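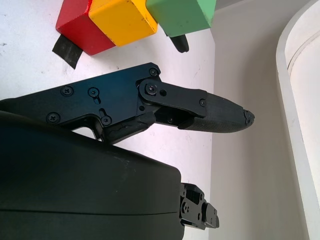
She had the kettle on before I got my coat off, and we were well into the second cup before either of us remembered I was there to talk about the workshop she opened on Gornance in January.

"I started with 140 square feet and one bench," she told me, laughing. "People bring me a thing they've given up on, and I just sit with it a while – you'd be amazed what a loose screw can do to a person's whole week!"

Most of her spare parts come from Ulel, sorted into 51 little drawers she labeled by hand (her handwriting is lovely, by the way). Does she ever turn a job down?

"Oh, hardly ever. I'll tell you if it's going to cost more than it's worth, and then you'll usually ask me to fix it anyway."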